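Projects > Sama > Sorting Table > README

# Sama sorting table

Hi! I'm Irja Kokkonen and this is my folder of notes and pictures about sorting small stuff out of one tray and into bins. It started as a page for me alone, then people at Viltano kept asking how I lay the table out, so now it's a README.

## What's in here

- 207 pictures of the table, in the folder called table
- notes.txt, which is my running diary (typos and all, sorry!)
- labels.csv, one row per picture, with the tray and bins listed by position

Last full update was May 2020. The July pictures from the Powell table are in their own folder and use the old names, so don't mix them.

## How I name things

Bins go by side and row: upper-left, lower-left, upper-right, lower-right. The tray is just "tray". I tried numbers for a while and kept flipping the left pair, so words it is.

## The layout

1. Tray first. I use a stainless steel one and line it up with the seam between the two table panels – so much quicker than measuring.
2. Yellow plastic bins next, two on each side of the tray, one behind the other. Mine are pretty scratched up and I love them anyway. 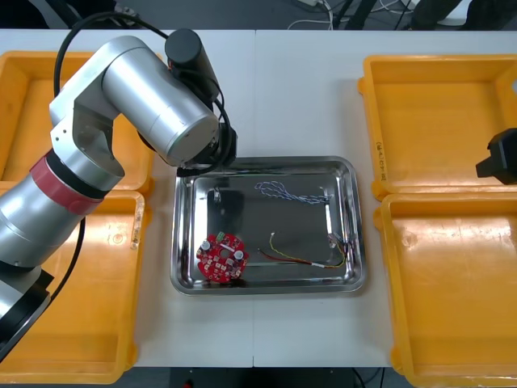 3. Check for old writing on the bins before you label anything. If you can't read a mark, leave that cell blank in labels.csv.

## Known problems

Wuvavton's viewer chokes on more than 300 rows, so split the file if you add your own. I still need to fix 16 rows where I typed "uper-left".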